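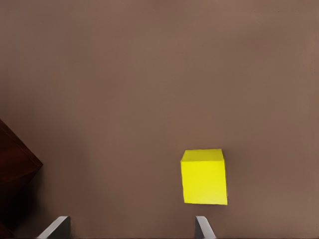 Wrist camera or overhead camera for comparing two grippers in simulation?

Posted by Fahad Mohmand, 19 Apr 2025

Hello everyone, and thank you in advance for your patience, because I tend to ramble. I am comparing two grippers for a small pick and place cell at Wumcombe, and before we spend any money I'm trying both of them in simulation. One is the Husar, with flat angled fingers, and the other is the Hava, with rounded pads. The task could hardly be plainer: a yellow cube on a brown table, pick it up, set it down again. I also left a dark wood block off to the left so that the planner has something to stay away from.

I ran 400 attempts with each gripper, using only the camera that looks down past the fingers. The Husar missed 163 times, which is far more than I was expecting from it. Most of the misses look the same to me. The gripper comes down open, the cube is off to the right with the right finger more or less in line with it, and then the finger lands on top of the cube or pushes it away. The Hava did better, but I really don't trust the result, as I had to move the camera mount when I swapped the grippers over.

So what I would love to know is this. Is it fair to compare the two with the camera in different places? And would I be better off with a fixed camera overhead, even though the real cell will probably have one on the wrist? I'm using the Öztürkmen controller with its default settings, if that makes any difference.

Quentin Mallet

Hi Fahad, and welcome! I went through something very like this last August, so you have my full sympathy (and I ramble too, so we'll get along fine).

I wouldn't treat those two sets of runs as a comparison yet. When you moved the mount you changed two things at once, and a small error in the offset between camera and fingers would give you just the sort of miss you describe. If the cube keeps ending up to the same side, that smells like calibration to me. A weak gripper will usually drop things or let them slip. It won't politely stop beside them every time.

What I'd do is go back to the Husar and leave the cube at one known spot. Tell the arm the true position straight from the simulator, with no camera involved at all, and run a batch. If the misses go away, the fingers are fine and your trouble is in the camera offset. Then do the same for the Hava. It's a dull afternoon, but you'll have a clean number for each gripper, and you can put the camera back in afterward and see what it costs you.

As for overhead or wrist, I would stay with whatever the real cell is going to have. An overhead view is lovely for seeing the whole table, but the arm gets in its way right when you want to look — and then you're tuning for a problem you won't have later on.

One more thing, have a look at your lighting. Your lower left corner goes very dark around that wood block, and if you ever start the cube over there I'd expect the detector to struggle. I'd brighten that side a little before the next batch.

tablesaw_tim

just use overhead. wrist cams are a pain

gripfan574

I mostly agree with Quentin, only check the controller as well. On my setup the Öztürkmen defaults let the arm start down before the sideways move had finished, and I lost a week to that. There is a settle time setting, and mine was at zero. Raise it a bit and run the same cube positions again with the same random seed, otherwise you can't tell what helped. I'd also log where the cube was for every miss. If they bunch up on one side you'll see it in a minute.

Fahad Mohmand

Thank you all so much, this is a great deal more than I hoped for. I checked and my settle time is zero too! I will do the runs without the camera first, as Quentin says, then change the settle time on its own, and I'll post both sets of numbers when I have them.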